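Search this site Go

In Praise of the Long Way Home
by Bouchra Saber

Print this page | E-mail to a friend

I have been taking the slow bus home for most of the past year, and I would like to put in a good word for it before the city takes it off the schedule in July.
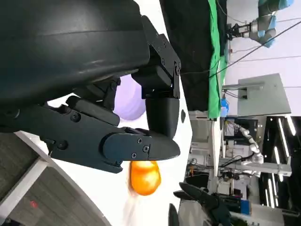

The express gets you across town in 20 minutes, and I have no quarrel with anyone who rides it. I rode it myself for years, standing up, with my bag between my feet and my nose in somebody's coat. The slow one wanders. It goes down past the old Karnia bakery, makes a loop by the library that makes no sense to me at all, and then climbs the hill so gently that you could get off and walk beside it (I did once, on a nice Saturday, and kept up just fine!).

What I get out of it is a stretch of the day when no one can reasonably expect anything of me. I read a little. I look at people's porches and form opinions about their tomatoes. I have learned which houses put their lights on early, and I find I worry a bit when one of them stays dark.

The people who want to cut the route say it runs with 8 riders on a bad afternoon, and I believe them, I have been one of the 8. But several of us are older, or have strollers, or live on streets the express never goes near, and a bus that is half empty is still the only bus those folks have. My neighbor would have to walk down to the main road and cross it, and in January I wouldn't ask that of a mountain goat.

I do understand that money has to come from somewhere. I would only ask whoever draws the new map to ride the old line first, all the way to the end, and to sit on the left going up the hill, where the view is better.

Contact us | Copyright Halás Neighborhood Pages | Back to top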